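Looking after stainless steel pans

Stainless steel tolerates more abuse than most pan materials, but it marks easily and the marks build up. The notes on this page cover routine washing, burnt deposits, heat tint and limescale. They apply to uncoated pans only. Coated pans need a separate method.

Routine washing

Let the pan cool before it goes near water. A sudden change of temperature can warp the base, and a warped base will not sit flat on a ceramic hob. Wash in hot water with ordinary washing-up liquid, working with the grain of the metal where one is visible. Rinse in clean water and dry at once with a cotton cloth. Air drying leaves spots, particularly in hard water areas. 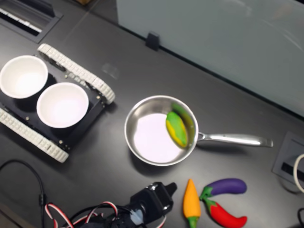 Salt should go in only when the water is already boiling. Undissolved grains settle on the base and cause pitting – small pale dots that cannot be polished out. Pitting does not affect cooking, but it holds residue and makes later cleaning slower.

Burnt deposits

Cover the deposit with 2 cm of water, add a level tablespoon of bicarbonate of soda and simmer for 8 minutes. Switch off and leave to stand for 40 minutes. Most of the layer will lift with a wooden spatula. Repeat once if required. Do not use a metal scraper.

For what remains, use a sponge with light pressure. Test the scouring side on the underside of the pan first, as some grades scratch a polished finish. Steel wool should be avoided altogether – broken strands stay behind and rust.

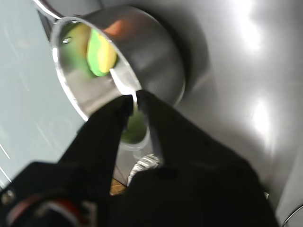

Stainless steel saucepan with a green and yellow kitchen sponge.

Heat tint and limescale

Blue or brown rainbow marks are caused by overheating. They are harmless. Wipe with a cloth dampened with white vinegar, leave for a minute, then rinse. Chalky white patches are limescale: boil one part vinegar to three parts water in the pan, allow to cool, and wash as normal. Never mix vinegar with bleach.

Handles

Check riveted handles every few months. Grease collects around the rivet heads and is best removed with an old toothbrush and bicarbonate paste. Screwed handles should be tightened by hand only, with the correct size of screwdriver. Overtightening strips the thread.

Page last revised Sunday, September 2, 2018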